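Old towers, one at a time

I have been putting off the pile of desktop computers for most of the year. They came out of an office in Diltville that closed its second floor, and they have been stacked two high along my wall ever since. I finally started in December.

Most of them are the same kind of machine, a black and silver Dell tower with blue plastic bits on everything you are supposed to pull. I like working on these. You lay the tower on its side, take the panel off, and nearly all of it is reachable without moving anything else. The blue handles are for the drives. The blue tab by the power supply is for the power supply. Someone thought about the person who would be opening it.

Before this I had been working on a board from Vidal, who drops things off without saying what is wrong with them. I always look at the socket first on a board with no known history. A bent contact in there can waste a whole evening, because the symptoms look like bad memory. If the cap is on, I leave it on until I have a processor ready to go in.

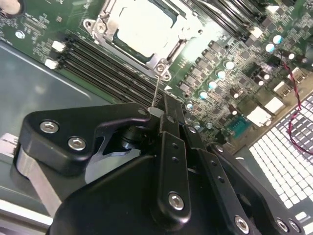 White cap over the socket, memory slots on either side.

I do not keep a strict order for taking a tower apart, but there are a few habits I have settled into. Power cord out first, then hold the power button for a few seconds. Side panel off. Then I look for a while before I touch anything, mainly at where the cables run. In this model the SATA cables and the power wires come down on the same side as the drives, and it is easy to forget which one went over and which one went under. I used to draw it on paper. Now I just go slowly.

The cooler is the part people worry about. If the paste has gone hard, running the machine for a while before you shut it down makes it softer, and then a small twist will free the cooler. Pulling straight up is how you end up with the processor still stuck to the bottom of it. I did that once, years ago, and spent 14 minutes with dental floss getting the two apart. Both survived. I have been careful since then.

With the cooler off you can get at everything else in the middle of the board. I leave the graphics card in place unless it is blocking something. The memory can come out whenever you like. Push the latches and lift the stick by its ends.

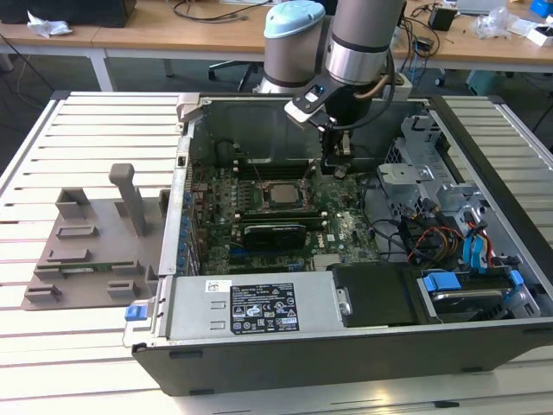 Where the small parts go

This used to be my weak spot. I would set a processor down on an envelope, then set something else on the envelope, and at the end of the night I would be lifting up mail to find it. Adoración Olmedo, who I worked with at Rurklow, kept everything in egg cartons and labeled the lids. It worked for her. The cartons shed a little fiber, though, and I did not like that near the contacts.

What I use now is a gray plate with square pockets for processors and some slots for narrow things like memory. It stays on the table to the left of the computer. A processor sits in its pocket with the metal side up, and the raised rim keeps it from sliding if I bump the plate. It does not need a lid for an evening's work. If a part is going to be out longer than that, it goes in a bag with a label.
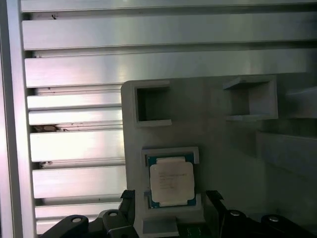 One processor in its pocket, two pockets free.

The table itself is aluminum slats with gaps between them. It is a good surface for heavy cases, and it wipes clean. The gaps are the bad part. Dust settles in them, and a dropped screw can find its way in there too. I go along them with a soft brush when I remember to.

Aitana Bustamante asked me on Tuesday whether any of this is worth it, given what an old tower sells for. Probably not, if you count the hours. She has 3 of them at her place that she wants to turn into something for her kids, and I told her the same thing I tell everyone, which is to check the processor and the memory before buying anything new.
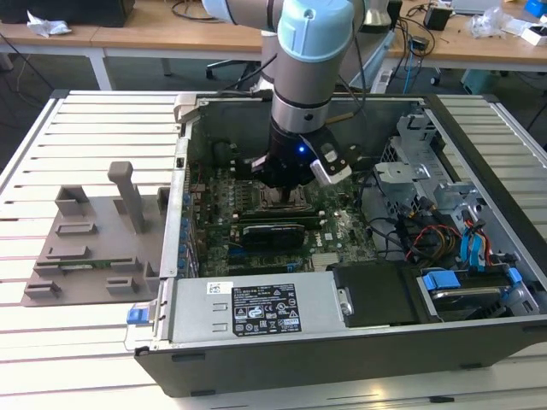 She is going to bring the first one over next week. I asked her to bring the cables too — all of them, even the ones she thinks belong to something else.

For cleaning I have been using Drestix wipes on the old paste. They leave less behind than paper towels do. I wipe from the outside of the metal toward the middle so the paste does not get pushed over the edge, and then I go over it again with a fresh one. The bottom of the cooler gets the same treatment. New paste goes on right before the cooler does.

I still have to decide what to do with the drives. Some will get wiped and used again, and the smaller ones I may just take to the recycling place. I am also short on case screws, so if you have a jar of them that you do not want, let me know.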